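Ticket: Label printer at packing bench drops off network after lunch
Opened by: Panagiotis Ververidis
Site: Soden
Priority: medium (was low)
Status: open, waiting on Liapis

27 April 2024

Printer on bench 4 goes offline again. Same as last week. Prints fine all morning, then the queue just sits there. Screen on the printer still says Ready. Jobs show as "sending" on the PC and never leave.

Tried so far:
- power off, wait, power on. Comes back for a bit then gone again
- new network cable. No change
- swapped wall ports with bench 6. Bench 6 stayed fine on our port, so not the port
- cleared the queue, restarted the print service. Works until the next drop

Can't ping it when it's gone. Can ping everything else from the same PC.

Update 1
Erkden dialled in and had a look. They say the address is handed out automatically and the lease runs out, then something else grabs the same number. Asked what. They didn't know. Told them it was meant to be fixed when the printer went in, it's on the install sheet. Sheet says fixed, printer menu says auto. Someone did a factory reset at some point I think, the darkness setting was back to default aswell.

Update 2
Set it by hand on the front panel. Saved, printed the config page, address right. Then it dropped after lunch same as before — so two things on one number, not just the lease.

Unplugged the printer and pinged its address. Got a reply. So there IS something else on it. Looked through the switch page for the hardware address, it's on the uplink to the other room, can't see further than that from here. Need the login for the second switch. Liapis has it.

Update 3
Moved the printer to a spare address as a stopgap. Had to change the port on both packing PCs, and on the Flisar laptop, which still had the old driver. Removed it, put the new one on, test label came out blank. Wrong stock size picked. Fixed, labels ok now.

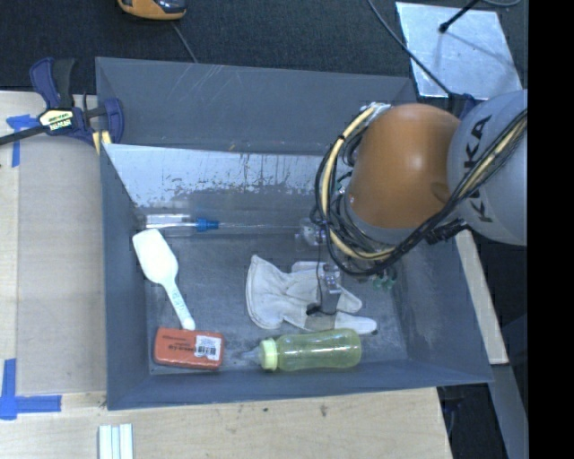

Robot arm over the bin, syringe and white glove inside.

Still to do:
- login for second switch (Liapis, chased 2 times)
- find what's sitting on the old address
- get the spare one reserved properly, otherwise we'll be back here in August
- correct the install sheet
- check the clock on the printer, config page had teh wrong year on it

Leave open please. Don't let anyone reset the printer in the meantime, the address will go back to auto.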